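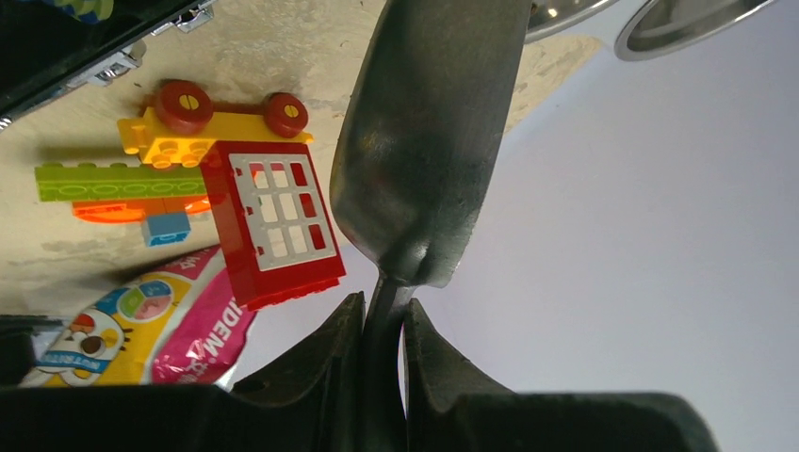 The big metal spoon.

I have been trying to cook from the cupboard since March. The rule is simple: before I buy anything new, I use what is already on the shelf. My shelf is deep and badly lit, so this has taken longer than I planned.

The trouble started with lentils. I had 3 open bags of them, all folded over and pushed to the back, and I had bought a fourth because I couldn't see the others. Ingeborg Janssen, who lives upstairs, told me to take everything out and write the date on each packet in thick pen. It took most of a Tuesday evening. I found rice, barley, two kinds of dried bean and a tin of chestnuts from a Christmas I can't place.

The soup I make most often uses 80 grams of red lentils and 100 grams of barley, with an onion and whatever carrots are left. It feeds two of us, with a bowl over for lunch. The barley needs a good soak first - I put it in water before work and forget about it until 6.
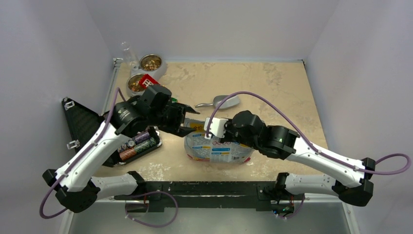
Storage was the next thing to sort out. I looked at the stacking jars in Gunawan, the kitchen shop in Sorbridge, and put them back when I saw the price. Old jam jars do for the small amounts. For the rest I have gone back to bags, and a clear plastic one like the one on the table there suits me well enough, as I can tell beans from barley without opening it. Paper bags looked nicer but I kept having to unroll them.

Qianru Ye lent me her spare shelf riser, and that has helped more than the jars would have. The tall packets stand behind and the short ones go in front. I still lose things in the left-hand corner.
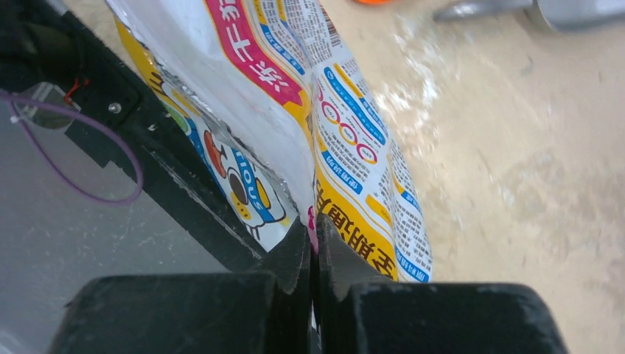 The other change is that I shop with a list, written while standing at the open cupboard. I used to write it on the bus and guess. Last week I came home with oats, oil and onions, all of which we needed.

Next I have to find something to do with the chestnuts. Ingeborg says soup, but she says that about most things.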